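From: Krešimir Krasniqi
To: rendley-demos list
Subject: Re: [rendley-demos] cord episodes, what counts as good?

Elżbieta Domański wrote:

> Quick one before I book the second bench. Marlene R. says the cord
> set is behind and that we're throwing out a lot of takes. Can
> somebody write down what a keeper looks like? The operators at
> Barros are getting different answers depending on who's on shift.
> Also, do we still want the braided cords? They're slow, and
> Heloísa would like the plain black ones back.
>
> E.

Hi Elżbieta, all,

Different answers depending on who's on shift is a fair summary of my management style, so let me try to fix that in writing.

Braided cords first: yes, we want them, sorry Heloísa. The February policy was trained almost entirely on plain black cord and it treats anything woven as part of the furniture. It will go politely around a silver cord to look for a black one that isn't there. I'd like 30 more keepers on braided before anybody goes back to the easy stuff.

The wrist view is the one I grade from, and a start like the one below is what I'm after: loops lying loose where the fingers can get between the strands, the plug off to the right with its prongs pointing away from us, and a second appliance close enough to be a nuisance. The glare on the varnish can stay. I know Marlene B. wants to put a cloth down, but customers have shiny tables too. 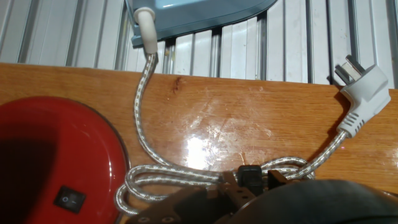
## What I keep

- One grasp on the coil, closed on cord and nothing else. If you pick up a strand you didn't plan on, carry on. If you pick up an appliance, stop.
- Pauses under 2 seconds. The model learns your hesitations with more enthusiasm than anything else you teach it. We have a checkpoint that does a lovely impression of me reading a text message.
- Recoveries, as long as they're real. Drop the cord, go back, get it, finish. Please don't drop it on purpose. Staged drops look like bad theater and I can pick them out at double speed.

## What I throw out

- Anything where a hand comes in to help. Even a finger. Even if it was "just the plug."
- Cords wound up neatly before the take. Real people don't do this and neither do you, I've seen your desks.
- Takes where the gripper drags the appliance by its cord. Erkinik's importer will happily label those as success if the cord ends up in the right place, so mark them as failed by hand until Illon sends the new labeler.

## Resets

Lift the coil and let it fall. Don't arrange it. After every 3 takes, move the plug to a different side, or turn it over, or both. Last batch had the plug in nearly the same spot the whole way through, and the policy now reaches for that spot whether or not there's a plug in it, which is touching but no use to us.

Leave the other appliance in for at least half the takes, and let the cord touch it now and then. A red thing with a switch on it is exactly what I want the model to learn to leave alone.

As for the second bench, book it, but only if it gets the same wrist mount. Last time we had 2 benches with different mounts and I spent an afternoon finding out why half the data seemed to be leaning.

Marlene R., if you have takes you're unsure about, put them in the maybe folder and I'll go through them tonight. Don't delete anything until I've looked. I'm wrong a fair amount.

Krešimir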